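Search tips, Enter keyword, Go

Household Tips: Gripper Kits for Sorting Small Stuff, and Whether to Bother

Lusutia has been pushing its hand-held gripper kit at people who run busy households. The pitch goes like this. You use the grippers for your ordinary picking up, the sessions get uploaded, and in time a robot tidying service called Durar learns to do it for you. I had the kit on loan for nine days. Most of what I learned was about sorting jewelry, and I could have learned that with tweezers.

Still, if you are thinking of signing up, these tips will save you some grief.

Start with soft surfaces. The manual says to work on a table. I disagree. Beads roll on a table, and a dropped charm goes under the stove. A duvet or a folded bath towel stops them where they land. If the fabric is badly rumpled, pull it fairly flat first or the small things vanish into the creases.

Grip charms by the middle. Parallel fingers close evenly, so anything round or tapered wants to squirt out at the narrow end. Come in from straight above and squeeze slowly. The ridges on the fingers do help, though less than Lusutia's sales page would have you believe.

Lay bracelets in an open loop. A beaded bracelet in a heap is a misery with any tool. Spread it to an oval and pick it up by one side.

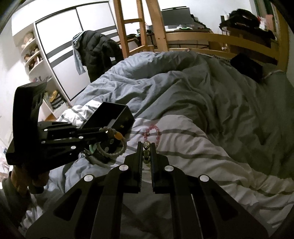 Can the kit handle fine chain necklaces?

Fine chain is where it does worst. The fingers close on a thin chain well enough, but you can't feel a knot through them, and pulling blind makes the knot tighter. Undo chains by hand with two pins and a drop of baby oil, and save the gripper for beads and anything thicker than a shoelace.

Keep straps away from the moving parts. Long strings of beads love to drape themselves over whatever is sticking out. Check before you close the fingers. I lost most of an evening restringing a necklace I was fond of, and Lusutia's help desk told me this counted as normal use.

Take breaks. The manual suggests sessions of up to 7 minutes, and my wrist agreed with the manual for once.

Sort by clasp, then by color. Color looks nicer in the drawer, but lobster clasps snag on each other and stretch bracelets don't. Put the stretchy ones in one tray and everything with a hook in another. An egg carton is fine. The Imhof bead tray sold as an add-on is an egg carton with a lid.

Now the service itself. Lusutia says Durar has been trained on 3,903 household sessions. I asked how many involved jewelry and got a link to the same page I had just read. I also asked what happens when a robot drops an earring down a heating vent. There is a form. Faswood, which rents out the kits in my area, was more forthcoming and said the tidying service would not reach homes before September at the earliest. They would not say which homes, or what it would cost.

So for now you are doing the chore yourself, slower than usual, and the benefit goes to somebody else's product. Some people will enjoy that. My neighbor's teenager thought the grippers were great and cleared five trays of beads with them, which is more than I have ever seen that kid put away.

If you do rent one, read the return terms first. Faswood wants every screw back in place, and wipe the finger ridges with a dry toothbrush before you pack it. Lint gets in there and they charge for cleaning.

Posted February 7, 2024

Contact us | Copyright 2024, all rights reserved | Back to top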